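How to Practice Simple Interrupted Stitches at Home

Updated June 30, 2022

Simple interrupted stitches are the first ones most students learn. Each stitch is tied and cut by itself, so a bad one can be taken out without losing the rest of the row.

What you need
Needle driver
Toothed forceps
Scissors
Practice pad
Curved needle with thread attached

Set the pad on a table at elbow height and put a damp cloth under it. Sit down. A desk lamp to one side is better than a ceiling light.

Hold the needle two thirds of the way back from the point. Go in at a right angle to the surface, 5 mm from the edge of the cut, and turn your wrist so the needle follows its own curve. Come out the same distance away on the other side. 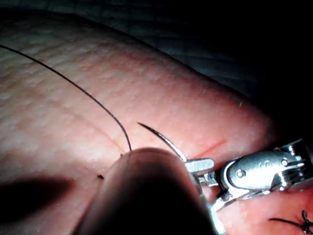

Black thread on a textured practice pad.

Pull the thread through until a short tail is left. Wrap the long end twice around the needle driver, grab the tail and lay the knot flat. Wrap once the other way for the second throw, then once more in the first direction. The edges should touch but not bunch up.

Cut both ends, leaving enough to grip when you take the stitch out. Start the next one 5 mm along.

Plan on 35 minutes a session. The Corkbridge skills sheet asks for 9 even stitches in a row before you move on to the vertical mattress. Used needles go in a sharps container, including the ones you only used on a pad.

Next: Vertical Mattress Stitch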